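The Table at Flerum

The spring I came to Flerum, in March, I was given a key, a shelf, and the care of one table. The table was a town. I understood this in the second week, when I had learned where the blue tape went and where it did not hold.

The strips were the streets. Between them were the squares, and in my mind each square had a family in it, with a garden and a dog.

In the evenings I wrote letters to my sister in Sequeira. I told her about the street on the left side, the poor one, which had torn and which I loved more than the straight ones.

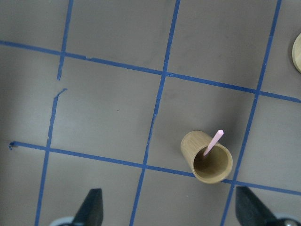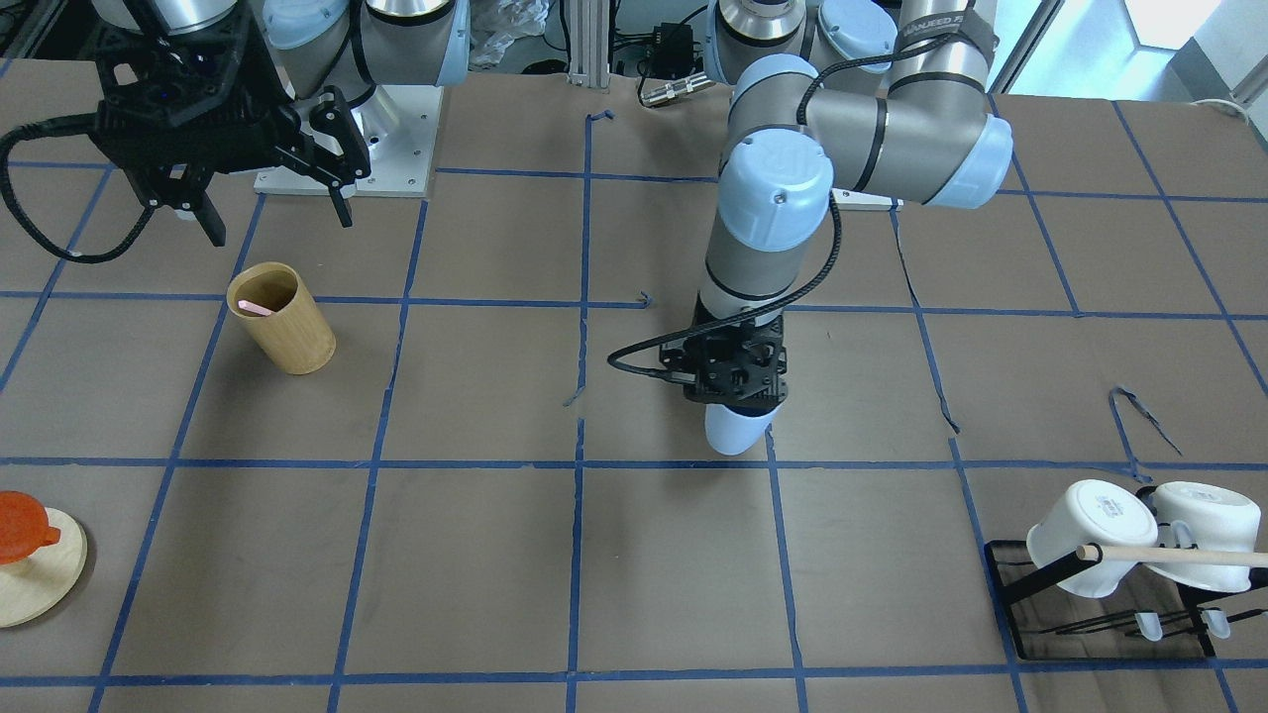 The White Cup

My sister wrote back on 24th June. She asked only one thing: who lives in the white cup?

I thought about it for a long time. A cup has no door. At last I answered that it was the moon of the town, and that it went over the streets and belonged to no family.

She wrote that she would come and see it. I bought a new roll of tape, but I left the torn street as it was.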